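**Ticket: subtitles drift out of sync on Clemell episodes after ad breaks**
Status: open, then solved (see bottom)
Opened by: Estrella Montes, playout support, Lernura channel
Priority: high, we air in October

Okay, this one is a fun one and I've been chewing on it all morning, so bear with me.

The first 3 episodes of *Clemell* came in from Camacho with Spanish and English subtitle files. Everything lines up beautifully until the first ad break. After the break, both languages show up late, and each break adds more delay. By the closing credits the English track is nearly 5 seconds behind the dialogue.

**What I've tried so far**

- Reloaded the episode from the Camacho delivery folder. Same drift.
- Played it straight through in Privia with no breaks. Perfect sync, start to finish!
- Swapped in subtitles from another drama we already air. No drift at all, with the same breaks in the same spots.
- Restarted the playout server (I know, I know). No change.

So the video is fine and the break list is fine. Something about these subtitle files and our breaks don't get along. I compared the log from before and after the first break, and the offset jumps by exactly 400 milliseconds the moment we come back to program. I love it when a bug is this well behaved.

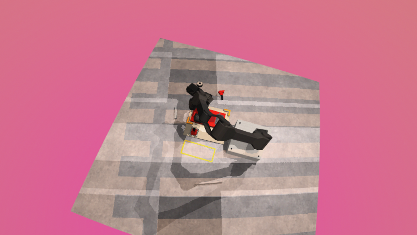

Crisóforo Varela: Great catch on the 400. Can you look at the header in the subtitle file and tell me which frame rate it claims? We had a kids' show last season where the file said one thing and the timecodes were written for another. Also check whether the drift is the same after a short break and a long one. If it's the same, I'd stop looking at frame rate and start looking at the rejoin point.

**Reply, Estrella**

Good questions, both of them. The header matches the video, so frame rate is off the list. I then ran episode 2 with one short break and one long one, and got 400 milliseconds both times. Length doesn't matter. It's the rejoin, just like you guessed!

That sent me into the cue list. Episode 1 has 1,057 subtitle cues, and I went through the ones sitting next to the breaks by hand. Every break has a blank cue right at the end of the act, with no text in it, lasting 400 milliseconds. The other drama doesn't have these.

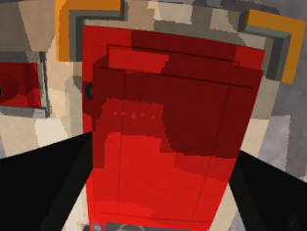 Privia ignores a blank cue when the program plays straight through, so my no-break test could never have caught it. With a break in the way, playout holds the blank cue, goes to ads, comes back, and then plays the whole blank again before moving on. Each one pushes the rest of the track later. A tiny empty line doing all that damage, what a thing.

**Fix**

1. Export the cue list from Privia.
2. Filter for cues with no text.
3. Delete only the ones at act ends. Leave the blank at the top of the show, the channel logo timing hangs off it.
4. Import and run the episode with all breaks in.

Did this on episode 1 in both languages and the sync is rock solid to the last line of the credits. Episodes 2 and 3 are importing now.

I've asked Camacho to leave those blanks out of the remaining deliveries, and they're checking which export setting adds them.

**Update, 4:40 pm:** episodes 2 and 3 both clean with full breaks. Setting this to solved. Crisóforo, could you add the blank cue filter to the intake check before the next delivery lands?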